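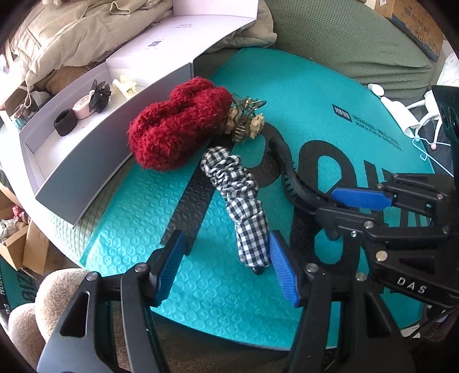
Hair things, sorting day
December 1, 2023

Picked up where I left off in August, when I wrote "finish the hair accessories tomorrow" and then moved on to buttons. The accessories waited. They are good at that.

Working on the round teal mat by the sofa again. The bench is full of Gonzalo's zippers and I'm not going to touch those, having touched them once. The foam is dimpled enough that small things stay where I put them, though the dimples also collect lint, and the red knitted scrunchie is a generous donor of lint.

Notes as I went:

The black-and-white gingham scrunchie goes under fabric, woven. I had it under "patterned" in the old system. The old system also had "fancy," "less fancy" and "Nicanor to decide," and Nicanor Sarmiento has declined in writing.

The dark red one is fabric, knitted. Fuzzy, thick, takes up the space of three ordinary ones. It had taken up with the bronze claw clip, the one with the cream teeth. Pull gently toward the hinge and let the clip open all the way first. Yanking gets you a loop of yarn and a bad mood. If we keep storing knits next to claws we deserve what we get, so: knits in a bag of their own from now on.

The curved black comb headband fits nowhere. Too wide for the white box and too springy for the drawer, and the little teeth grab anything with a weave. Gonzalo Moya proposed hanging it on a nail. I said we don't hang things on nails in this workshop. He pointed at four things hanging on nails. It will go on a nail.

White cardboard box, smalls only. Current residents are the black elastic, the pale pink round tin, the black ruffled bow clip and the cream plastic claw. They lie in a row nicely. I would like it recorded that they lay in a row at least once.

The tin: please stop putting pins in it without saying so. I am leaving it in the box for now and have changed the list to read "tin, see inside," so whoever changes the contents can argue with the list.

Still undecided on claws. Bronze and cream plastic are both claws, but the metal one is heavier and I don't want it dropped on top of the bow. Trial arrangement: plastic in the box, metal in the tray marked Valtito, which used to hold the Valtito samples and now holds the label saying Valtito.

Labels. Printed a sheet of 500 because the smaller sheet was out. We need 12. The remainder will outlive me. Font is 15 point this time, after Nicanor claimed he could read the last batch "with effort."

Things to do:
Nail for comb headband (Gonzalo, since he likes nails)
Small cloth bag for the knits, drawstring, no Velcro, we have been through the Velcro
Wipe down the mat, both sides
Ask Esposito if they still want the loose elastics or if that was politeness
Move the beige jacket off the work area. It's mine. I know.

Piltau drawer is next. I opened it, looked in and closed it again. It has more claws in it, and a ribbon that seems to be tied to the drawer.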